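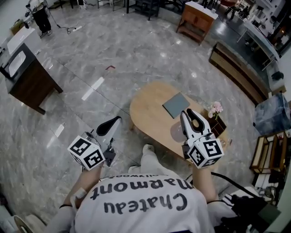

手持夹爪对着茶几试位置,白色方块上是定位码

楼主 waikit_hsueh
先交代背景。我们组一直用 Altum 的机械臂做桌面整理,控制器是自己改的,数据以前靠遥操作采,一个人一下午采下来胳膊没事,眼睛先花了。二月份开始换成手持夹爪,两家都借来试了:Lelus 和 Givesora。图里是戴头上的相机俯拍的,手腕往前是定位码方块,再往前是带黑色软垫的白色指头。

先说手感。Lelus 轻,但是扳机行程短,捏到最后一小段基本没有分辨率,夹薄的东西全靠蒙。Givesora 重一点,行程长,回弹也顺,就是那根线!往旁边一甩就勾到椅子腿,我已经勾了好几次。

到现在两家加起来采了357条,能用的有多少还没筛完。想问问大家:
软垫你们用哪种硬度?
定位码在反光地面附近会不会丢?
头上那路相机到底要不要进训练?

2楼 rekha_m
反光地砖我踩过坑。顶灯打在抛光大理石上一片一片的亮斑,手腕相机一朝下,自动曝光就往下拉,画面一黑码就没了。后来我把曝光锁死,丢帧少了很多。你先锁曝光再说别的。

3楼 小江_jihoon
不同意楼上。锁曝光治标,手伸到桌子底下去拿东西的时候照样黑成一团。我是直接铺地垫,哑光灰的,丑是丑,省心。
另外楼主你这个茶几太矮了吧,蹲着采一天腰受得了吗?我在 Lim 那边实习的时候桌子都是垫高的。

4楼 rekha_m
回3楼:铺地垫那你训出来的东西一换房间就傻了啊。地面反光本来就该留在数据里,真实环境哪来的哑光垫子。

5楼 小江_jihoon
定位都丢了,你留着反光有什么用……轨迹是错的,画面再真实也白搭。先有对的轨迹再谈多样性。

6楼 楼主 waikit_hsueh
两位先别吵哈哈。腰确实酸,不过浅色木桌面我还挺想保留的,夹爪影子落上去很清楚,回看的时候能大概判断指头离桌面还有多高。垫高可以考虑,换桌子先不换。
曝光我今晚锁上试一组,地垫等网购到了再对比,条数尽量采得一样多。

7楼 Myungja
说说软垫。我们用过软硬两种,软的抓圆的东西舒服,但是捏平板一类的东西会滚边,松手的时候还粘着带一下。硬的干脆,缺点是抓花茎这种细的会打滑。图里那束粉色的花你们是要夹的吗?要夹的话我建议别用太硬的,你会掉一桌子叶子。

8楼 楼主 waikit_hsueh
回7楼:花先不动,想先让臂学会绕开它。要夹的是中间那块灰色的方板,从桌面上直接抠起来特别难,得先推到桌边露出一截再夹。Lelus 那个短行程在这一步真的要命,力气一大板子就飞出去了。Givesora 好一些,我手上有数。

9楼 narae.moon
终于有人讲行程了。参数表上两家都写最大开口,没人写扳机和开口之间是不是线性的。我把 Lelus 拆开看过,连杆那个角度就决定了末段很陡,换弹簧没用,得换连杆。我自己打印了一版,末段平缓多了,代价是最大开口小了一圈,抓马克杯刚好卡住。
图纸可以发,私信我。

10楼 小江_jihoon
求图纸!

11楼 Myungja
同求。另外头上那路相机,我的意见是录着,但先别进训练。你部署的时候机器人头上那个视角跟人的差太多,人会低头会晃,连自己的肩膀和衣服都拍进去了。我们加进去之后成功率反而掉了,去掉就回来了。

12楼 rekha_m
这个我又要唱反调了。掉是因为你没对齐时间戳吧?我们三路相机的延迟差了76毫秒,一开始也掉,对齐之后头部那路是有帮助的,特别是两只手要配合的任务。单看手腕,左手根本不知道右手在哪。

13楼 Myungja
时间戳对过的……不过是软件对的,没走硬件触发。行吧,我回去再查一遍,查完来报。

14楼 narae.moon
双手任务我站12楼。单手的话头部那路可有可无。

15楼 楼主 waikit_hsueh
更新一下。昨晚锁曝光采了一组,Givesora 的码比之前稳,但手转到背光那一侧还是会断几帧,所以2楼和3楼各对一半(别打我)。线的问题我拿扎带固定在小臂上走到肩膀,再从后背下去,勾椅子腿的毛病没了,抬手有点扯。
9楼的连杆今天打印出来了,装上去末段确实好控制,推板子那一步顺手很多。要是早有这个,我可能就不纠结两家选谁了。
目前倾向左右都用 Givesora,Lelus 改连杆之后留一对备用。地垫还在路上,到了再开一楼贴对比。

16楼 小江_jihoon
地垫赢了记得艾特我。

17楼 rekha_m
输了也艾特他。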